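Talking with Zubaida Rind about teaching an arm to tidy a table

By Hicham Samir

Zubaida Rind had been up since five when I reached her, and she had already thrown away most of a morning's work. She was cheerful about it. "I was being sloppy," she said. "I could feel it in my own hands. When I play back a demonstration and I can tell I was thinking about breakfast, out it goes."

Zubaida works at Trerkell, on a project called Priltura, and her job (she has tried several ways of explaining it to her aunts, with mixed results) is to make the examples that a learning system studies. She steers a simulated robot arm through small jobs with blocks, over and over, and every pass is saved along with what the virtual cameras saw and where each joint was. Later a model trains on the whole pile and tries to do the same sort of thing without her.

I had expected to hear a lot about the model, and we did get to it, but what she really wanted to talk about was the steering. She came to Priltura from a small animation studio, Gumbridge, where she spent years posing characters by hand, and she says the habits carried over more than she would have guessed. "At Gumbridge I learned that a hand has to look like it means to pick up the cup before it gets anywhere near the cup. With the arm it's the same, except nobody in the audience is a person. If I wander on the way to a block, the model learns to wander. It's very faithful that way, poor thing."

The set she was working on when we spoke had 476 demonstrations in it, gathered since April. I asked whether that was a lot. She laughed for quite a while. "For me, sitting in this chair, it's plenty! For the model it's a snack." She had gone back through them all the week before and marked 142 to be done over, mostly her own early ones, when she still had the habit of closing the gripper a little before she had arrived.

What surprised me was how much she cares about mistakes of the right kind. A set made only of perfect runs, she told me, leaves the model with no idea what to do once it has drifted off course, and it will drift. So she starts some runs from awkward spots on purpose, with the gripper too low or off to one side, and then recovers from there as calmly as she can. "I used to be ashamed of those and delete them. My lead had to sit me down and say, Zubaida, please, keep the ugly ones. As long as you get out of trouble in the end, we want to see how you got out."

The tool she uses for recording is called Helmy, and she has a long list of feelings about it. She likes that it lets her scrub back through a run and cut off the dithering at the start. She doesn't like that it saves the moment you let go of the controller, even if you only let go to scratch your nose. There are seven people who share it on her team, and they keep a running page of complaints that she described as "more or less our diary."
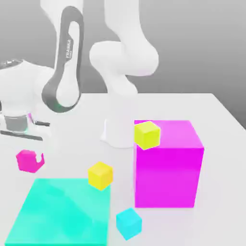 FROM THE BLOCK TABLE

The block layouts are where she gets most animated. They look like something out of a nursery, all pink and yellow and cyan, with the white Franka arm reaching over them. One of the yellow cubes had been left sitting tilted on top of the big magenta one, hanging a bit over its left edge, and I asked if that sort of thing made her nervous.

"Oh, I love those," she said. "A cube sitting square in the middle of a bigger block is easy, you can come at it from nearly anywhere. Put it crooked and on the edge and you have to decide something. Which way do I turn the wrist? Do I come straight down? And whatever I decide, I have to decide it the same way tomorrow, or I'm teaching two lessons at once."

She feels much the same about the pink piece with the notch in its side. Cubes, she says, forgive you. A hooked shape wants to be taken hold of in certain places, and it took her a good many tries before she had a grip she was willing to repeat. She now practices each new shape for a while with the recording switched off, humming, with her tea well out of reach of the controller.

I wondered if the work got lonely, and she took the question seriously. Some afternoons it does, she said, mainly when she is on her third hour of the same task and the little cubes have stopped meaning anything. On those days she swaps with a colleague and labels other people's runs, which she finds oddly restful. "You get to know everybody's style. One of us always goes the long way around, like a bus. I can tell it's him in two seconds."

Before we hung up I asked what she was doing next. She had the rest of the morning's discarded runs to record again, she said, and then somebody wanted to talk to her about drawers.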